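Search articles Advanced search Go
Home Current issue Archive For authors Contact

3. Where worn clothes wait

3.1. The middle category

Most studies of home laundry treat a garment as either clean or dirty. It is in the closet or it is in the hamper, and the move from one to the other marks the end of a wear cycle. The households in our study did not work this way. Of the 44 households that kept a diary through January, nearly all used a third category for items that had been worn but were not ready to be washed. Participants had many names for it: "the in-betweens," "second day stuff," "the chair." We use the term "resting clothes" in the remainder of the paper.

Resting clothes matter for water and energy use because they are where the decision to wash is put off. They also matter for how washing machines are loaded. A household that holds items back tends to wash when the pile becomes a nuisance, and a pile is a poor guide to how soiled anything in it is. Radulović made a similar point in his earlier work on shared apartments in Perirau, where the size of the pile predicted wash day better than any stated rule did.

3.2. Surfaces

The diary asked participants to note where a garment was put down after wear and where it was when it was next picked up. We sorted the answers by surface. Chairs were the most common resting place in adult bedrooms, followed by the bed, the door hook, and the floor. Exercise equipment was mentioned by six households, always in the first line of the entry and usually with some embarrassment.

The bed is a special case. A chair can hold clothes for a week, but a bed has to be cleared before anyone can sleep in it. Items put down there are therefore sorted at least once a day, if only by being moved to the chair. Several participants described this as a nightly chore. One wrote that she had "moved the same sweater back and forth since the holidays." Figure 3 shows clothing on a made bed. 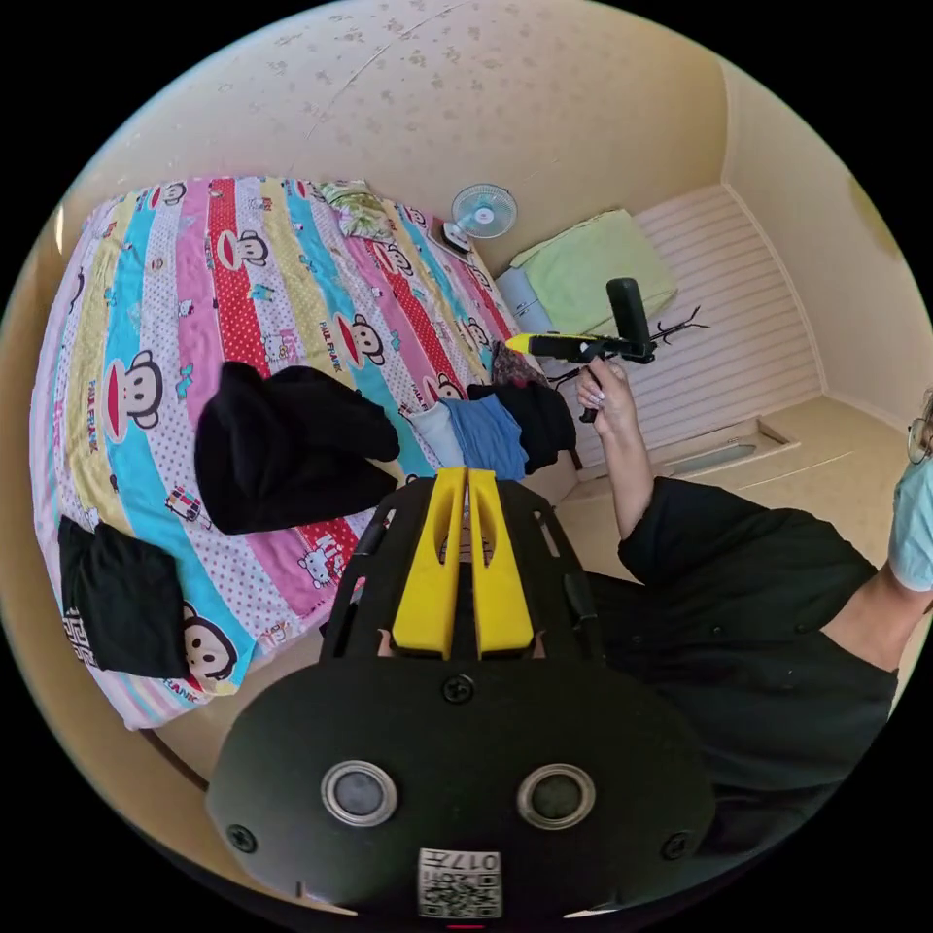 Figure 3. Garments on top of a patterned quilt.

We had expected the bed to act mainly as a folding table, used for clean laundry on its way to the drawer. The diaries show that it had this use in larger households, where clean loads were emptied onto the parents' bed and divided by owner. In the same households the bed also held resting clothes, sometimes at the same hour. Participants reported that the two kinds were mixed up from time to time, and that the usual answer was to wash everything again. We return to this in Section 5, as rewashing of clean items was the largest avoidable load in our data.

3.3. Who decides

In single-person homes the person who put the garment down was the one who picked it up. In family homes this was often not so. Parents of younger children made the decision for them, mostly by smell and by looking at cuffs and knees. With older children the decision was argued over. Kolev, who coded the family diaries, found that disputes were rarely about whether an item was dirty -- they were about whose job it was to find out.

Rules differed by garment. Underwear and socks were washed after one wear in every household. Jeans and sweaters had no fixed limit. T-shirts fell in between, and it was T-shirts that filled most of the resting pile by count. Participants who worked outdoors, including the two households employed at the Dranora nursery, kept a separate spot near the back door and did not let work clothes into the bedroom at all.

3.4. Limits of the diary

The diary depends on people noticing what they put down. Entries were shorter in the last week, and we believe that some resting clothes went unrecorded then. The printed diary also gave too little room for notes on surfaces, and a number of participants wrote in the margins.

Comments (2) Shares 6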